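Testing whether a gripper can hang a curtain: a simulation walkthrough

Hanging a curtain is a useful chore for judging where household robots stand. The cloth is large and soft, the hook is small and stiff, and the two have to meet at one point. The steps below set up a single-hook trial in simulation with a two-finger gripper. We use the Rulia cloth solver with the Kerkow scene files, but any solver that handles contact between cloth and thin rigid parts will do.

1. Load the cloth. Start with a flat sheet and let it settle for 2000 steps before anything touches it. Save the settled state, and begin every trial from that file.

2. Set friction. Fingertip-to-cloth friction should be higher than cloth-to-cloth friction. If they are equal, the fold slides out as the fingers close and the trial is wasted.

3. Form the fold. Close the gripper to 8 mm over the top edge and hold. One ridge should run away from the grip. If you get a bundle of small wrinkles, open, back off and approach again at a lower speed.

4. Bring in the hook. Align the gap between the fingers with the open side of the hook. Check this from the wrist view as well as the overview, as the overview hides depth errors.

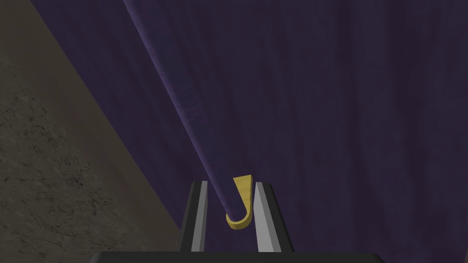
Gatton objects that a result from a simulator says little about a real living room, where the fabric has a lining, the rail is above head height and the last owner has painted over half the hooks. The objection is fair. A pass here means the motion is geometrically possible with this cloth model. It does not predict a success rate on hardware.

5. Seat the fold. Move along the hook's curve in short increments and stop when contact force rises. Do not tune the force limit per trial. Pick one value and keep it for the whole batch.

6. Release and wait. Open the fingers, retract straight back, and run the solver until the cloth stops moving. Score the trial only then. A fold that stays on the hook while the fingers are near it may still drop once they leave.

Log grip width, approach speed and final fold position for every trial, failures included. The Stasiv script reads all three from the state file.

On our settings, moving from one hook to 2 made things much worse. The weight of the hung section pulls on the free section, and the second fold has to be formed under tension. With 4 hooks the planner timed out in most runs. A person does this job by feel, with both hands, and a single gripper has no good substitute yet. For now I would rate curtain hanging as workable for one hook in simulation and unsolved for a full rail.

Known issue: the solver can let cloth pass through the hook if the step size is too large. Halve it and rerun before recording a failure.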